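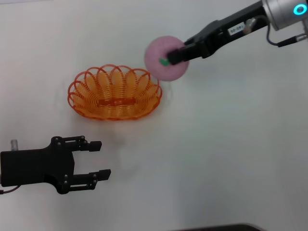 Orange wire basket, what would you keep in it?

plembyporch
Posted in Small Storage, February

Okay, I need opinions because I have been moving this basket around my house for a week. It's one of those oval ones made of coiled orange plastic wire, with the loopy rim that goes all the way around the top. I got it out of a box of odds and ends at the Camacho flea market, paid 4 dollars for the box, and it was the only thing in there I really wanted. My plan was to put all the sponge balls in it (we have way too many, the soft pink kind, my kids throw them at each other in the hallway) and stick it on the white table by the back door.

But now my husband says it's a bread basket and it belongs in the kitchen, and my mother says it's a hair things basket and belongs in the bathroom. So what is it? And what would you put in it? I love the color so much, I don't want it to disappear into a closet!

tinlidtess
Oh I love these!! My grandmother had one in yellow and it held clothespins my entire childhood. I'd go with the balls. Soft, light stuff is perfect for that kind of basket and you can grab one without looking.

My only question is how many balls we're talking about. They take up a lot more space than you think.

plembyporch
Clothespins! That's so cute. I haven't counted the balls and I'm scared to. More than will fit, probably. I was going to put the good ones in and let the chewed up ones (we have a dog) go in the trash.

hallclosetking
I'm going to be the grump here. Open baskets for balls don't work. I tried it for a whole winter with a wicker one. Every time somebody bumped the table the top layer went over the side and rolled under the couch. You want something with high walls or a lid. I ended up with a canvas bin from Ulleo with a drawstring and haven't crawled under the couch for a ball in months.

Keep the basket for something that stays put. Mail, keys, onions.

tinlidtess
Sponge balls don't roll like that though? They sort of flop and stop. We had foam ones at the daycare where I used to work and they lived in a plain dish tub with no lid. If yours were going under the couch I'd blame the floor.

hallclosetking
My floor is fine thank you. It's tile. They roll on tile.

plembyporch
Ha, well, I have tile too, so now I'm nervous.

berkesus_attic
Coming in as someone who sells this kind of thing on weekends (little booth, Berkesus Attic, mostly kitchen stuff and lamps). Plastic wire baskets like that got used for everything. Bread, fruit, yarn, Easter eggs, hair rollers. I've had people swear to me that the same basket was three different things, and they were all right in their own house. So your husband and your mother can both win.

On price, the loop rim ones go for a bit more than the plain ones at my booth, but it isn't a retirement plan. I think I've had around 300 small baskets through my hands over the years and the bright colors always go first. Orange sits on the table for maybe an hour.

A couple of things from experience. Don't put it in the dishwasher. Lukewarm water, dish soap, old toothbrush for the grooves between the coils. And keep it out of a sunny window, I had a red one go the color of canned salmon.

plembyporch
Oh this is so helpful, thank you! It WAS going in a sunny spot, the back door gets light all afternoon. Okay, rethinking the table. I did already wash it but only under the tap, so I'll go back in with a toothbrush.

There's a flat band across the inside wall too, same orange, with a sort of slot in it. Any idea what that's for? My son thinks it's for money.

berkesus_attic
Hm, I can't say for sure. Could be where a ribbon went through, or a card or tag got tucked in. I've seen people thread a strip of gingham through baskets at Easter and it looks really sweet. I wouldn't pull on it to find out, old plastic snaps when you least want it to.

noodledrawer
Tag idea is great!! Cut a strip of cardstock, write BALLS on it, slide it in the slot. I label everything. I bought a pack of 100 blank tags last fall thinking it would last me forever and I'm nearly out, so take my enthusiasm with a grain of salt.

hallclosetking
You label things that are see-through from the top?

noodledrawer
I label my salt. It's in a salt shaker. Leave me alone lol

wrenandrye
I'm with the husband. Bread basket. Oval is exactly right for rolls, you line it with a cloth napkin and it looks like a party even if it's Tuesday-type soup. I would never give a thing that pretty to sponge balls. Kids will have the loops snapped off the rim by summer, and those can't be fixed, I've tried with glue and it looked awful.

tinlidtess
See I think the opposite, if it's in a cupboard waiting for company it gets used twice a year. Let the kids have it. It came from a flea market box.

wrenandrye
Twice a year for the next thirty years is still better than every day until June! But it's her basket.

plembyporch
You two are basically the conversation I've been having with myself. I do worry about the loops. They overlap each other and one good yank would do it, and my youngest is in a yanking phase.

sidewaysjar
Lurker, hi. What about splitting it up? Basket holds only a few balls, the ones for indoors, and everything else goes in a bag on a hook in the garage. We did that with the puzzle situation at our house. We were down to one 1000 piece puzzle and two small ones out at a time, the rest up high, and the living room was so much calmer. When they get bored, swap.

Also pink with orange is a really happy combination, I'd want to look at that every day.

plembyporch
Ooh. I like this. The swap thing would work on my kids, they treat anything that's been in the garage for a week like it's brand new.

hallclosetking
I can live with this plan. Fewer balls means they stay below the rim, and that was my whole complaint. Put a square of that rubbery shelf liner under the basket so it doesn't slide when they grab at it.

noodledrawer
And a tag

plembyporch
And a tag, fine!!

Okay, update, same evening. Toothbrush wash done, it took me ages because of all the little lines but the orange is so much brighter now. I moved it over to the shelf in the hall, no direct sun. A handful of pink balls in the basket, the rest in a laundry bag on the garage hook, and a sad pile for the trash that the dog is watching very closely. My husband has been promised it for rolls at Easter, balls out, napkin in, and he's satisfied with that. My mother still says hair things.

wrenandrye
Wash it again before the rolls please

plembyporch
Obviously!

berkesus_attic
If you ever see a matching smaller one, grab it, they sometimes came in sets. I've got a green one at the booth right now that would hold your mother's hair things very nicely, just saying.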